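工单 #184
标题：三楼茶水间净水机出水慢，间歇报“滤芯寿命”告警
状态：待观察
优先级：中
提交人：Buppha Srithong
处理人：Remo Kälin
设备：Skuvum 台下式净水机，配 Darkari 前置过滤器，Jorker 龙头

问题描述
龙头出水量明显变小，接满一壶水的时间比以前长得多。面板上的滤芯寿命灯间歇变红，断电重启后恢复绿色，过一阵又变红。上午 9:20 左右用水集中时最明显，下午稍好。水味正常，无异色。柜内未见漏水。

09:48 Remo Kälin
远程查看不了这台设备，网关里没有它的记录。请提交人先确认两件事：台下角阀是否全开；同层洗手间冷水压力是否正常。

10:05 Buppha Srithong
角阀已拧到底，是开的方向。洗手间水压正常。

10:40 Remo Kälin
到现场。关闭进水角阀，泄压，拆下前置过滤器滤杯。滤网上有细砂和少量铁锈，冲洗后装回，更换密封圈。开阀后滤杯处无渗漏。出水量略有改善，仍低于标称值。面板灯为绿。

11:10 Remo Kälin
测压。前置过滤器之后压力正常，主滤芯之后压力偏低，压差超出说明书给出的范围。判断主滤芯堵塞。上次更换标签写的是三月，没有写谁换的，也没有批号。
库房查无同型号滤芯，已向 Kneževič 下单，对方答复两个工作日内送到。期间净水机可以继续使用，出水慢属已知情况，请勿反复断电重启。重启会清掉面板上的累计时间，后面无法判断告警是否准确。

次日 14:15 Gion Marti
滤芯到货，代为签收。核对接口：卡口式，四个卡齿，与旧件一致。包装内附新密封圈两只。

次日 14:50 Remo Kälin
更换主滤芯。步骤记录如下，供下次参考：
1. 关进水角阀，开龙头泄压至不出水。
2. 逆时针旋下旧滤芯，用抹布接住余水。
3. 新密封圈涂食品级硅脂，装入槽内，检查有无翻边。
4. 新滤芯顺时针旋到底，听到卡入声。
5. 开角阀，冲洗至水中无碳粉、无气泡。
6. 长按复位键，直到指示灯闪三下。
第 6 步第一次没有成功，灯只闪了一下。断电后重新上电，再长按，复位完成。
出水量恢复，压差回到正常范围。

次日 15:30 Cyrill Aigner
红灯又亮了一次，持续不到一分钟，自己灭了。出水不慢。

次日 15:55 Remo Kälin
打开面板后盖，流量传感器插头有松动，针脚轻微氧化。清洁针脚后重新插紧，线束加扎带固定。连续放水，未再出现告警。
结论分两部分：出水慢由主滤芯堵塞和前置滤网积砂引起；间歇告警至少有一部分来自传感器插头接触不良，与滤芯无直接关系。两者同时出现，容易误判为一个故障。
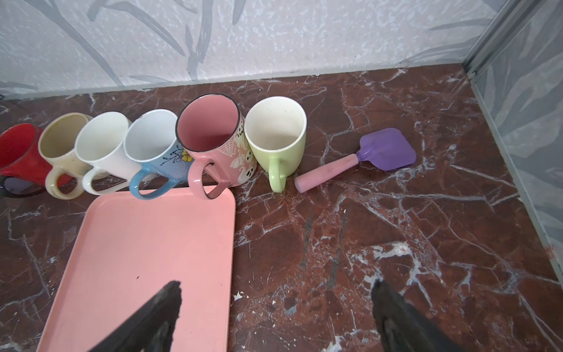

楼宇设施组

附：复查安排及遗留事项
台面为深红褐色大理石，杯子靠左排成一排，杯口朝上。龙头出水测试用的量杯不放在台面上，统一存于柜内左侧，用后擦干放回。

遗留 1：设备未录入网关台账，由 Gion Marti 补录，字段包括型号、序列号、滤芯更换时间、更换人。
遗留 2：前置过滤器的冲洗周期原先没有规定，暂定每季度一次。如果下次拆开仍有较多细砂，缩短周期，并向物业查询楼内供水管近期是否施工。
遗留 3：传感器插头如再次松动，整根线束换新，不再做清洁处理。备件号待 Grigoris Ververidis 从供应商处确认。

16:20 Grigoris Ververidis
备件号已问，供应商说线束和传感器成套出售，不单卖。报价到了再转给 Remo。

16:35 Remo Kälin
收到。先不采购，工单转“待观察”。观察期内若告警复现，请在本工单下回复，写明时间、灯的颜色、当时是否正在放水，不要另开新单。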